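"We wrote the first rule after the first near miss," says the safety lead at Drikano, laughing. "There are 16 now, and I love every one!"

The list covers every arm in the building, and it fits on a single sheet. Speed comes first. Anyone can pause an arm, new hires included, and no one has to explain why until later. "People thought that would slow us to a crawl. Last year we logged 148 pauses, and I'd happily take 700."

Her favorite rule is about grip. Start with the lightest setting, then work up, even with soft things. "You learn so much from a plush toy! It gives, it folds, it slides around on you."

She has shared the sheet with the team at Leung, who sent it back covered in notes (she was thrilled). A new version is due in February.
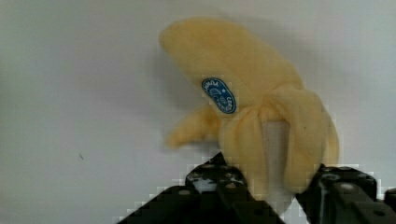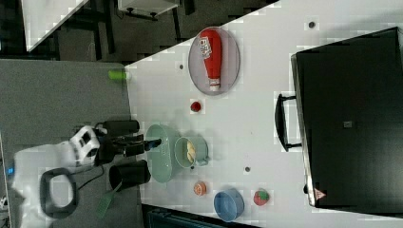 Top: a plush banana in the gripper. Bottom: an arm at the table with its fingers open.

Last updated: February

Comments

Does the pause rule cover visitors too?

We tried the light grip first at our shop. Fewer squashed boxes already!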